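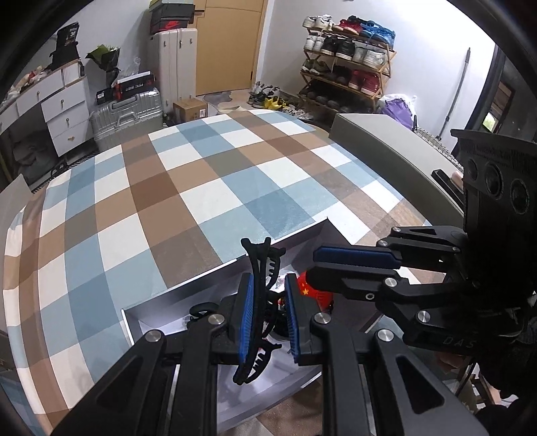
Planance – registros de vuelo de planeadores

Léeme

Planance es una colección de 403 vuelos de planeador que he ido juntando porque me cansé de buscar trazas decentes para probar mi calculadora de térmicas. Casi todos salen del campo de Tudcombe; el resto me los pasaron los del aeroclub Bautista (¡mil gracias!).

Qué hay dentro

Un CSV por vuelo, con hora UTC, latitud, longitud, altitud GPS, altitud de presión y variómetro. Ojo con la presión: viene referida a 1013 hPa, así que no la mezcles con la GPS sin corregir, que yo lo hice y me salían térmicas bajo tierra.
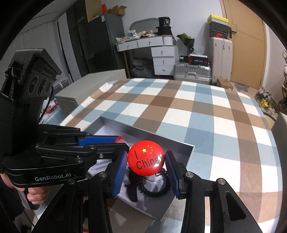
Los vuelos que no pasan de 200 metros sobre el campo están en la carpeta "cortos". Son casi todos remolques abortados y prácticas de rotura de cable – útiles para algunas cosas, un estorbo para otras.

Cómo leerlo

El script leer.py abre cualquier CSV y también exporta al formato de Mundeo. Si un archivo pasa de 2.000 líneas lo parte en trozos; se cambia con la opción --max.

Pendiente

Faltan los vuelos de onda de marzo, y hay matrículas sin anonimizar en la carpeta "viejos", que por eso todavía no he subido.

Licencia: CC BY 4.0.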